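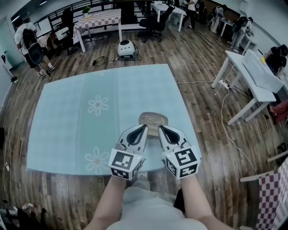
手持夹爪采购预算，大家帮忙看看

Soleck_小组
2024年3月6日
我们准备做桌面操作的数据采集，打算先买9套手持夹爪，一套左右手两只。Flalley报价每套800美元，Dogbe的便宜270美元，但标记块要自己打印、自己装。经费9月前要用完。有用过的吗？

Akosua Bawa
Dogbe用过。夹爪本身没问题，麻烦在标记块，装歪一点就得重新标定。人手少的话建议买Flalley。

Colton Marchand
不同意楼上。做个定位治具，装一次就行，省下的钱够买备件了。夹爪内侧的黑色垫片是耗材，预算里要单列。

Soleck_小组
垫片多久换一次？

Colton Marchand
看抓什么。我们抓金属件多，7周换一批。抓布料、塑料盘子能用更久。

Zofia Szczepańska
别只算夹爪。桌子、桌布、插线板、延长线、背包都要钱。我们去年漏了线材和供电，后来又补了一次采购申请，审批很慢。

Akosua Bawa
同意这条。另外标定的工时也是成本，Colton那边有现成的治具，新组没有。

Colton Marchand
治具图纸我可以发，站内信找我。

Kwame Ansah
9套一次买齐有点急。先买两套试采，跑顺了再下单。Steso可以短租，租金能不能抵货款要问销售。

Soleck_小组
谢谢各位。分两批买的话，第二批赶在9月前到货应该来得及。我先问Steso的租期，垫片和线材单独列一行，改好的预算表再贴上来。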